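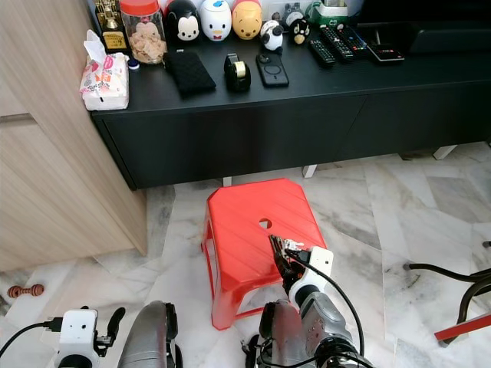
Comprei o aspirador vertical Murnero em março, depois de usar durante muitos anos um Keane com fio, que era forte mas pesava como uma mala. Escrevo esta avaliação com calma porque o português não é a minha primeira língua, e peço desculpa se alguma palavra ficar estranha.

Paguei 300 euros na loja Namitz, com entrega incluída. Na caixa vêm o tubo, duas escovas, um bico estreito, o carregador e um suporte de parede que ainda não montei. O manual tem 97 páginas, mas em português são poucas e a tradução é pior do que a minha.

A bateria dura 30 minutos no modo normal. No modo máximo dura muito menos, e eu só o utilizo para o tapete do quarto. O barulho é aceitável, consigo ouvir o rádio na cozinha enquanto limpo o corredor. 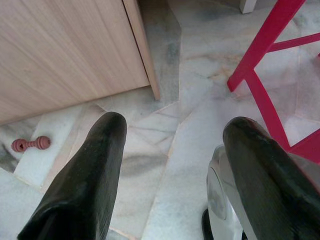

O que mais me agradou foi a escova macia. Ela apanha a farinha, o cabelo e aquelas migalhas pequenas que a escova do Keane atirava para trás. Nas juntas do chão preciso de passar duas vezes, uma em cada direção. O depósito é pequeno e, quando se abre, sai uma nuvem de pó, por isso faço isto sempre na varanda.

Não gostei do botão. É preciso manter o dedo apertado todo o tempo, e a minha mão fica cansada. O modelo da Peteck que experimentei na loja tinha um botão de ligar e desligar, muito mais cómodo, mas custava mais e o filtro não era lavável.
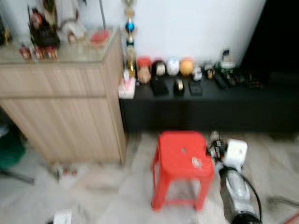

A escova pequena para móveis merece algumas linhas. Os pelos são finos e não riscam, mas a sucção, mesmo no mínimo, é forte demais para objetos leves. Num armário com tampo de vidro e figuras em cima, como o que se vê na foto, eu tirava primeiro as peças pequenas e só depois passava a escova. Para um troféu alto prefiro um pano seco.

O filtro lava-se com água fria e demora um dia inteiro a secar. Comprei um segundo filtro para não ficar à espera.

Dou quatro estrelas. Compraria outra vez, se o preço for o mesmo.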